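Household Chores and the Present State of Machines
Monday, December 18, 2023

Readers of this blog have asked for a plain statement of my position on domestic robots. The question was put most directly by Kanako Fukuda, who wrote in November to ask whether she should delay hiring help at home until a machine could be bought to do the same work. My advice to her was to hire the help.

The reasons have to do with clutter. A dishwasher succeeds at its task by asking a person to do the difficult part first. Someone must decide what is finished, what is to be kept, what may be emptied into the sink and what must stay away from water. Once those decisions have been made, the remaining labor is modest, and machines have performed it well for decades.

Clearing a table has no such division. A mug may have a utensil standing in it. A bowl may hold something that should be saved, and a cable may lie across the very tray one wishes to wipe. Each of these is a small matter for a person. For a robot arm, each is a separate problem of seeing, gripping and judging how much force to apply.

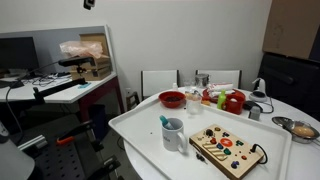 What a Fair Test Would Require

Much of the public discussion relies on short films in which one object is moved from one place to another. I do not regard these as evidence of readiness. A fair test would begin with a table holding mugs, clear cups, an electrical item or two and something made of cloth, and it would be repeated 200 times with the contents rearranged. Clear cups deserve particular attention, as they remain troublesome for many camera systems.

Isamu Fujimoto, with whom I have corresponded on this subject, considers 200 trials too few and would prefer 1000. He also holds that a single broken glass should end the trial. I am less strict on the second point, having broken a fair number myself.

Where I Expect Progress

Shop-floor work will come first. Parts arrive in known shapes, and the bench can be arranged to suit the machine. Kitchens are arranged to suit the people who eat in them, and they change several times a day.

Within the home, I expect folding towels and sorting cutlery to be handled acceptably before general tidying is. Correspondence on this matter remains welcome and will be answered in the new year.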